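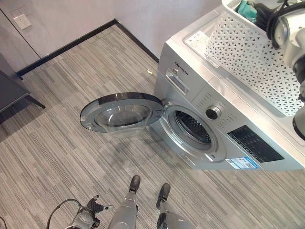 How full should I load a front loader?

Fill the drum loosely to about three quarters and stop. You should be able to lay your hand flat on top of the clothes and still touch the roof of the drum. If you have to push the door shut with your knee, take out two towels. The kilogram figure printed on the front of a machine is a weight of dry cotton under test conditions, and hardly any household washes nothing but dry cotton under test conditions. I would treat it as a ceiling you never visit.

Isn't a half-empty drum a waste of water?

Less than people think. Most newer front loaders adjust the water to the load, though how well they do it is another matter, and I have yet to see a maker explain it in a way I could check. A very small load has a different problem: two pairs of jeans will clump on one side and the machine will sulk through the spin. Add something of similar weight or wait a day.

Do I need to sort by color?

Sort dark from light, and keep anything new and strongly dyed by itself for the first few washes. Beyond that I am not convinced. The seven-basket systems you see in home magazines seem to exist mainly to sell baskets. What I would sort by is fabric weight. Heavy things beat up light things, and a thin shirt that goes around for two hours with denim will look old by spring.

What about black clothes? Is special detergent for blacks worth it?

Doubtful. Read the back of the bottle and you will usually find an ordinary liquid without optical brighteners. Leaving out the brightener is a good idea, but plenty of plain color detergents leave it out too, at a lower price. Black cotton fades from heat, rubbing and sunlight. Wash it cool, inside out, on a short program with a low spin, and hang it in the shade. I followed that routine with a cheap liquid for a whole August of black T-shirts and couldn't tell them from the ones done with the fancy bottle.

Take the blacks out as soon as the program ends, too. Left in a twisted heap overnight they get hard creases, and on dark fabric those creases wear pale along the ridge.

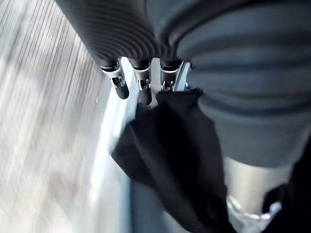

Shake each piece once, hard, by the hem, and turn the sleeves the right way before you hang it. It takes a minute or so for the whole load and saves most of the ironing, assuming you iron T-shirts, and I'm not going to argue with you if you don't.

How much detergent do I really use?

Start with half of what the cap suggests and see whether the clothes come out clean. The lines inside a cap are hard to read, and the company that prints them also sells the refill. Very hard water or real dirt (garden knees, kitchen aprons) calls for more. If the rinse water still looks milky at the end, or towels feel slick when damp, you are using too much.

Are pods any better than powder or liquid?

They are tidier. You can't use half of one, though, and that is my whole objection. Powder still does well on whites and on mud. Liquid is easier at low temperatures. If you do use pods, put them in the drum first, before the clothes, and keep them on a high shelf away from children.

Which part of the drawer does it go in?

Check your manual, as the layout differs between makers. On many machines the main wash section is marked II, prewash is I, and the flower symbol is softener. Plenty of people have been pouring detergent into the prewash slot for years without noticing, and then writing in to say their machine doesn't clean.

Should I use fabric softener?

I wouldn't on towels, sportswear or anything with stretch. It leaves a coating, and the coating is the softness you are feeling. Towels soften up reasonably well with less detergent and a good shake. If you love the smell, use it on sheets and go easy.

Does a faster spin mean drier clothes?

Up to a point. For shirts and dark cottons 900 is plenty if your machine offers it. For wool and anything floppy, 400. The top speeds make a nice number for the showroom, and they do get more water out of towels, but they also press creases into everything else. Your drying time depends far more on whether air can move between the things on the rack.

Why does my machine smell?

Usually the door seal, the drawer, or both. Pull back the rubber fold and wipe inside it; you may find hair, a coin and some gray slime. Take the drawer out and scrub it under the tap with an old toothbrush. Then leave the door open between washes so the drum can dry, provided you don't have small children or pets who might climb in. Once a month run a hot wash with nothing in it. The perfumed drum-cleaning tablets may help, but I've never been able to separate their effect from that of the hot water.

What kind of laundry basket should I buy?

One with holes. Past that it hardly matters. Readers ask about the Gisell and the Solness in particular, and both are fine, both are baskets. The Gisell is light and has handles that dig in when it's full. The Solness is deeper, and whatever goes to the bottom of it stays there for a month. Plastic wipes clean. Wicker looks nicer and catches on knitwear. Check that the one you choose goes through your bathroom door sideways while you are carrying it, which I learned with the Rønning, a handsome thing that now holds firewood.

Can I keep the basket on top of the machine?

While you load and unload, sure, it's a handy height. Move it before the spin. Anything standing up there will creep toward the edge, and a bottle of detergent will get there sooner than a basket.

Do I need to check the pockets every time?

Yes. One tissue in one pocket will cover a dark load in white fluff, and you'll be picking at it for 20 minutes. While you're there, close zippers, undo shirt buttons and tie drawstrings. Socks I don't bother to pair up beforehand. The clips and mesh bags sold for the purpose go missing about as fast as the socks do.

What do I do when the fluff is already there?

Let the clothes dry first. Wet tissue smears. Once dry, shake them outdoors, then go over them with a lint roller or a slightly damp rubber glove. Rewashing straight away mostly moves the fluff to new places. Wipe out the drum and look in the filter too.

Is the quick program any good?

For clothes that are worn but not dirty, it's fine, and most of what we wash falls in that group. It isn't fine for bed linen, gym clothes or a full drum. Note also that the eco program is often the longest on the dial, sometimes over 3 hours. It saves power by washing cooler for longer. That part of the claim I do believe.

Someone told me vinegar fixes everything. Does it?

It fixes some limescale. It also isn't kind to every rubber seal, and several makers advise against it. Never mix it with bleach. I would keep it for the kettle.

Where can I send a question?

Use the form on the Kurnham Household Pages. Mention the fabric and the program you used, and please check the pockets first.

Page last revised 10 September 2020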